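Urnis Issues Service Notice on Wrist Cable Wear in Two-Arm Workcells

PALBY, 1st June. Urnis has issued a service notice for its two-arm benchtop workcells after a wrist cable fault stopped three units during sorting trials. No injuries were reported.

The fault is an intermittent loss of gripper position feedback. When the signal drops, the controller holds the last commanded jaw force and does not release the item. In the first case, logged at cycle 2,561, the arm continued its travel with the gripper closed and struck a tray divider.

"The conductor fails inside the corrugated hose, so a visual check will miss it," said Kanako Tamura, head of field service. "Operators should run the continuity test."

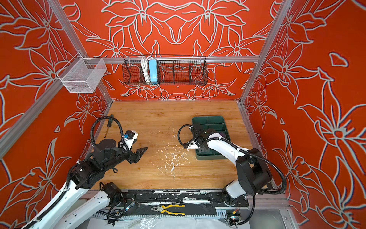
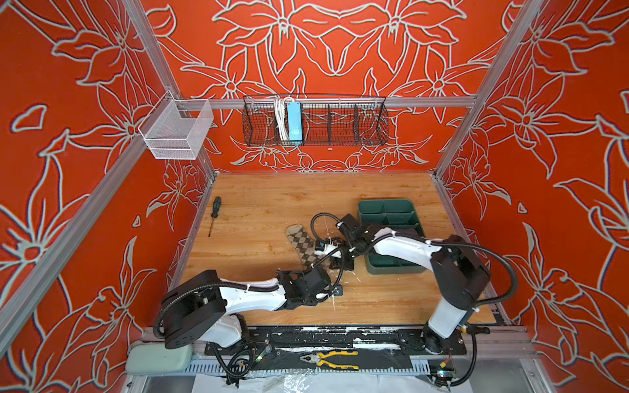
Two-arm cell with compartment tray on the work surface.

Inspection of returned hoses traced the break to the bend nearest the wrist. Units with the earlier clamp position reached the failure point in as few as 892 cycles when both grippers worked close together over the middle of the table.

The notice covers 266 cells. Until the revised clamp is fitted, owners should limit wrist rotation in the controller settings, keep hands out of the cell while the drives are live, and stop work after any feedback alarm. Resetting the alarm does not clear the fault.

Firmware that opens the gripper and halts both arms on signal loss is in test at the Nurkby site under Kazuhiro Noguchi. Release is planned for November. Clamp kits will be shipped to registered owners at no charge.

Contact: Misaki Fukuda, Urnis Service Desk, Palby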